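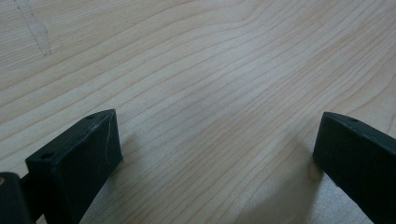

약을 바꾼 뒤부터 아침에 일어설 때 눈앞이 하얘진다고, 지난달 소식지를 읽은 한 독자가 편지에 썼습니다. 혈압약을 먹은 지 오래되었지만 이런 일은 처음이고, 약을 끊어야 하는지 그냥 참아야 하는지 잘 모르겠다는 내용이었습니다. 편집실에 비슷한 문의가 여러 통 왔기 때문에 이번 호에서는 일어설 때 생기는 어지럼, 의학 용어로는 기립성 저혈압에 대해서 쓰겠습니다.

먼저 말씀드릴 것이 있습니다. 이 글은 진료를 대신할 수 없습니다. 혈압약은 갑자기 끊으면 혈압이 다시 크게 오를 수 있습니다. 그러므로 어지럼이 있더라도 혼자서 약을 중단하지 마시고, 처방한 의사나 약사에게 먼저 연락해 주십시오.

왜 어지러운가

사람이 누워 있다가 일어서면 피가 중력 때문에 다리와 배 쪽으로 내려갑니다. 보통은 몸이 이것을 바로 알아차리고 혈관을 좁히고 심장을 조금 빨리 뛰게 합니다. 이 반응이 늦거나 약하면 잠깐 동안 뇌로 가는 피가 줄어듭니다. 그때 눈앞이 흐려지거나, 머리가 빈 것 같거나, 다리에 힘이 빠지는 느낌이 생깁니다. 어깨와 목 뒤가 뻐근하다고 말하는 분도 있습니다.

나이가 들면 이 반응이 느려집니다. 당뇨병이나 파킨슨병이 있는 분에게도 자주 생깁니다. 물을 적게 마신 날, 설사를 한 다음 날, 더운 방에 오래 있은 뒤에도 생길 수 있습니다.

약과의 관계

혈압약 중에서는 이뇨제와 알파차단제가 잘 알려져 있습니다. 알파차단제는 전립선 치료에도 쓰이므로, 비뇨의학과에서 받은 약이라서 혈압과 상관없다고 생각하기 쉽습니다. 일부 항우울제, 수면제, 협심증에 쓰는 질산염 제제도 영향을 줄 수 있습니다. 한 가지 약만으로는 괜찮던 분이 두 번째 약을 더한 뒤에 어지럼을 느끼는 경우도 있습니다. 그래서 병원에 가실 때에는 지금 드시는 약을 전부 가지고 가시는 것이 좋습니다. 약국에서 산 감기약과 건강식품도 포함됩니다.

Husamlow 지역 건강센터의 기록

저희 소식지와 함께 일하는 Husamlow 지역 건강센터에서는 혈압약을 드시는 방문자 909명의 상담 기록을 정리했습니다. 그중 일어설 때 어지럽다고 스스로 말한 분은 80명이 넘었습니다. 또 26명은 지난 한 해 동안 어지럼 때문에 넘어진 적이 있다고 답했습니다. 이 숫자는 연구를 위해 모은 것이 아니고, 상담할 때 모든 분에게 같은 질문을 한 것도 아닙니다. 물어보지 않아서 기록되지 않은 분도 있을 것입니다. 그러므로 이 결과를 다른 지역에 그대로 적용하기는 어렵습니다. 센터의 간호팀은 그 뒤로 상담지에 어지럼에 관한 문항을 따로 넣었습니다.

집에서 재는 방법

집에 혈압계가 있으면 다음과 같이 재 볼 수 있습니다. 먼저 5분 동안 편하게 누워 계십시오. 누운 채로 한 번 재고, 일어선 다음 1분이 지났을 때와 3분이 지났을 때 다시 재십시오. 커프는 팔에서 풀지 않아도 됩니다. 일어선 뒤의 수축기 혈압이 20 이상 내려가거나 이완기 혈압이 10 이상 내려가면 기립성 저혈압을 의심합니다. 재는 동안 어지러우면 바로 앉으십시오. 전에 넘어진 적이 있는 분은 가족이 옆에 있을 때만 하시기 바랍니다.

숫자는 시간과 함께 적어 두십시오. 아침 약을 먹기 전인지, 먹은 후인지도 같이 쓰면 의사가 판단하기 쉽습니다. 한 번의 측정보다는 며칠 동안의 기록이 더 도움이 됩니다.

생활에서 할 수 있는 것

아침에는 바로 일어나지 말고 침대 가장자리에 잠시 앉아 계십시오. 앉아서 발목을 위아래로 움직이고 주먹을 몇 번 쥐었다 펴는 것도 좋습니다. 밤에 화장실에 갈 때에도 마찬가지입니다. 어두운 복도에는 작은 등을 켜 두십시오.

물은 하루 동안 나누어 마십니다. 다만 심부전이나 신장병이 있는 분은 물과 소금의 양을 마음대로 늘리면 안 되고, 반드시 담당 의사에게 물어보셔야 합니다. 식사를 많이 한 뒤에 어지러운 분은 양을 줄여서 여러 번 드시는 것이 나을 수 있습니다. 술과 뜨거운 목욕은 혈관을 넓히므로 조심해야 합니다. 압박 스타킹은 도움이 되는 분도 있지만, 다리 혈관에 병이 있으면 맞지 않을 수 있으니 사기 전에 상담하십시오.

빨리 병원에 가야 하는 경우

정신을 잃은 적이 있을 때, 가슴이 아프거나 숨이 찰 때, 검은 변을 보았을 때에는 기다리지 마십시오. 말이 어눌해지거나 한쪽 팔다리에 힘이 없으면 바로 119에 전화해야 합니다. 넘어지면서 머리를 부딪친 분 가운데 피를 묽게 하는 약을 드시는 분은 겉으로 상처가 없어도 진찰을 받아야 합니다.

편지를 보낸 독자에게는 약을 바꾼 날짜와 어지러운 시간을 적어서 처방한 병원에 전화하시라고 답장을 드렸습니다. 의사는 약의 양을 줄이거나, 먹는 시간을 옮기거나, 다른 종류로 바꿀 수 있습니다. 어느 쪽이 맞는지는 기록과 다른 병을 함께 보아야 알 수 있습니다.

안내

혈압 기록표는 Husamlow 지역 건강센터 접수대와 Barirwood 도서관 입구에서 무료로 받을 수 있습니다. 큰 글씨로 된 것도 있습니다. 센터에서는 3월 한 달 동안 오전 10시부터 정오까지 예약 없이 혈압을 재 드립니다. 다음 호에서는 약을 여러 가지 드시는 분을 위한 약 정리 방법을 다룰 예정입니다. 질문은 편집실 우편함으로 보내 주십시오.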